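Matting and Hinging a Print for a Group Show

Home | Guides | Paper | Framing | Calls for Entry

By Kevin Paucar
Reading time: 6 minutes

This guide covers cutting a window mat, hinging a print to its backing board, and closing the package for delivery to a gallery. It uses one worked example throughout: print 1093 in the Condori inventory, a landscape-format photograph with an image area 13 inches wide and 9 inches high, on a sheet 15 inches wide and 11 inches high. The finished mat is 20 by 16 inches, the size Lulora asks for in its June show. Change the numbers to suit your own sheet.

What you need

- Two sheets of 4-ply cotton board, 20 by 16 inches. The example uses Talby 4-ply in natural white.
- A mat cutter with a bevel head. The settings below are for the Geline straight-rail cutter.
- A steel ruler at least 24 inches long
- A hard pencil, sharpened
- Japanese tissue for hinges
- Wheat starch paste, cooked and strained
- Gummed linen tape
- Blotter, polyester web and two small flat weights
- A bone folder
- 2000 grit paper, one small piece
- A sheet of scrap board larger than the mat
- Clean cotton or nitrile gloves

Fit a new blade before starting. A blade that has cut two or three mats will still go through the board, but it drags at the corners and leaves a fuzzy bevel.

1. Measure the image

Measure the image area at both ends of each side. Prints are often trimmed or printed slightly out of square, and a difference of 1/16 inch will show against a straight bevel. If the two readings differ, use the larger one for a mat that shows a paper margin and the smaller one for a mat that overlaps the image.

The example mat shows a margin. Allow 1/4 inch of paper at the top and sides and 1/2 inch at the bottom, where the signature goes. The opening is then:

Width: 13 + 1/4 + 1/4 = 13 1/2 inches
Height: 9 + 1/4 + 1/2 = 9 3/4 inches

2. Work out the borders

Subtract the opening width from the board width and divide by two.

20 - 13 1/2 = 6 1/2, so each side border is 3 1/4 inches.

Subtract the opening height from the board height. Do not divide this one evenly. A bottom border equal to the top tends to look too narrow once the mat is on a wall.

16 - 9 3/4 = 6 1/4. Set the top at 3 inches and the bottom at 3 1/4 inches.

Some galleries want a heavier bottom. Check the call for entry first, especially if the work will hang in a row with other people's prints and the openings need to line up.

3. Mark and cut the window

Place the window board face down on the scrap board. Mark all four borders on the back in light pencil and let the lines cross at the corners. The crossings are used as start and stop points. Write "top" on the back in pencil, outside the opening.

Set the blade depth so that the tip passes through the mat and just scores the scrap board. Too much depth makes the blade flex and gives a curved cut near each corner. Make one test cut in an offcut of the same board.

Line up the start mark on the bevel head with the first crossing. Press the blade in fully, then move it along the rail at an even speed. Stop when the mark reaches the second crossing. Lift the blade before moving the head. Turn the board a quarter turn and repeat. The bevel must slope toward the opening on all four sides, so keep the waste piece on the same side of the rail for every cut.

If the center does not drop out, do not push it. Slide a loose razor blade into the uncut corner at the same angle as the bevel and finish the cut from the front. Remove any burr with one or two light passes of the 2000 grit paper. Small overcuts can be closed by rubbing them with the bone folder through a piece of clean paper.

Erase the pencil lines near the opening and brush the crumbs away from the board.
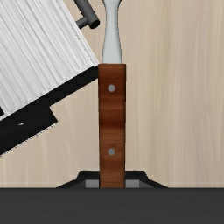
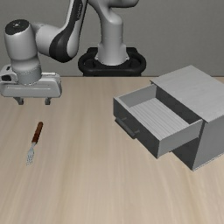
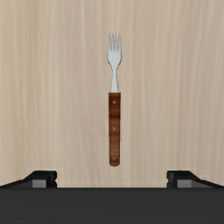
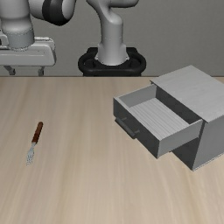
4. Join the window to the backing

Lay the window board face down and the backing board face up, with their long top edges touching. Run a strip of gummed linen tape along the join, stopping 1/2 inch short of each end. Burnish it with the bone folder and let it dry under weight for 20 minutes. Close the mat and check that the outer edges meet on all sides. If they do not, dampen the tape, lift it and start again with a fresh strip.

5. Position the print

Put on gloves. Open the mat and place the print face up on the backing board. Close the window over it and adjust the print until the margins match the figures in step 1. Reach through the opening and put a weight on the print, with a folded piece of blotter between them. Open the window again without moving the weight. Make two tiny pencil marks on the backing board at the top corners of the sheet.

6. Make and attach the hinges

Tear the tissue instead of cutting it. Draw a line of water with a fine brush along a ruler and pull the tissue apart along the wet line. The long fibers at a torn edge give a softer step and are less likely to show through the print. Keep the tissue lighter than the print paper. For a thin sheet of 80 gsm or less, use the lightest tissue you can handle.

Use T-hinges for this method. Each hinge has two parts:

- The stem, 1 inch wide and 1 1/2 inches long
- The crossbar, 2 inches wide and 3/4 inch high

Brush a thin coat of paste on the lowest 1/4 inch of each stem. Wait until the shine has gone off the paste. Attach it to the back of the print at the top edge, 1 inch in from the corner, with the rest of the stem standing above the sheet. Cover with polyester web, then blotter, then a weight. Replace the blotter after five minutes and leave the weight on for an hour.

Return the print to its pencil marks, face up. Paste the crossbar over the stem and onto the backing board, leaving a gap of 1/16 inch between the crossbar and the top of the sheet. Weight it as before. Two hinges are enough for a sheet of this size. Do not add any at the sides or bottom, or the paper will buckle when the humidity changes.

7. Close and label

Check the surface of the print under a raking light and lift off any dust with a soft brush. Lay a sheet of smooth unbuffered tissue over the print and close the window.

Write the following on the back of the backing board, in pencil, at the lower left:

Artist
Title
Process and paper
Inventory number (1093 in the example)
Arrow pointing to the top

Do not use adhesive labels or ink.

Delivery

Lulora takes work in on Wednesday, up to 4 p.m. Pack mats face to face in pairs with a sheet of board on the outside, and tape the wrapping to itself so that no tape touches the mats. Carry the package flat.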